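Skededcombe handle-grasp study
Pre-batch inspection checklist, simulated cell
Checked by: Arūnas Uibo
Reviewed by: Ruben Koster
Batch: Forndale policy, bucket lift, July

Mark each item P (pass), F (fail) or C (pass with comment). A batch with an open F is not to be scored.

1. Scene reset

1.1 Object poses restored from seed file. P
1.2 No object intersecting the tabletop at step 0. C
Comment: bucket base penetrates by less than the contact margin on two seeds. Solver pushes it out before the arm moves. Left as is. AU
1.3 Distractor objects inside the allowed region and clear of the bucket start pose. P
1.4 Lighting preset matches the training preset. P

2. Bucket model

2.1 Handle joint limits loaded. P
2.2 Handle starts raised. P
Comment: handle-down starts belong to the Villanueva split and are scored separately.
2.3 Handle joint friction set to the study value. F, then P
Comment: default friction had been restored by the asset update. The handle fell over before contact and the first 9 episodes were void. Corrected and rerun Friday. AU
2.4 Collision mesh of the wire separate from the collision mesh of the grip. P
2.5 Bucket empty. P

3. Arm and gripper

3.1 Home pose within tolerance. P
3.2 Finger pads use the high-friction material. P
3.3 Gripper force limit identical for policy and baseline. C
Comment: baseline config still carried the old limit. Both now read from the same file. RK to confirm the earlier baseline numbers were not affected.
3.4 Wrist clears the bucket rim during descent. P

4. Grasp check, one episode per seed group

4.1 Fingers placed on either side of the grip. P
4.2 Contact reported on both pads before lift command. C
Comment: in seed group 6 the second pad reports late. Lift is gated on both, so the effect is a delay only.
4.3 Arm does not drag the bucket into the yellow tray. P
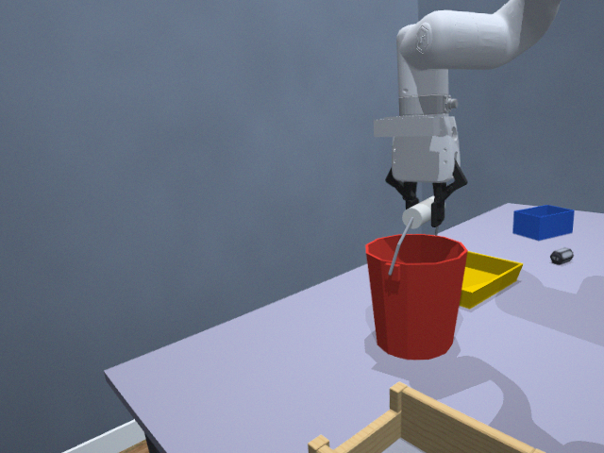 4.4 Success is scored on bucket height and hold time, both from simulator state. Camera views are not used for scoring. P
4.5 Episodes ending in timeout counted as failures. P

5. Results entry

5.1 100 episodes logged for the policy, 100 for the baseline. P
5.2 Failures labeled by cause. C
Comment: policy, 14 failures. 9 are missed grips, 5 are slips after lift. The slip label needs a written threshold before the next batch. RK
5.3 Fastutum log hash recorded with the batch. P

Open actions
Uibo: add a friction assertion to the loader (2.3).
Koster: recheck earlier baseline runs (3.3), draft slip threshold (5.2).

Status: released for scoring with comments. Do not merge with the Villanueva split.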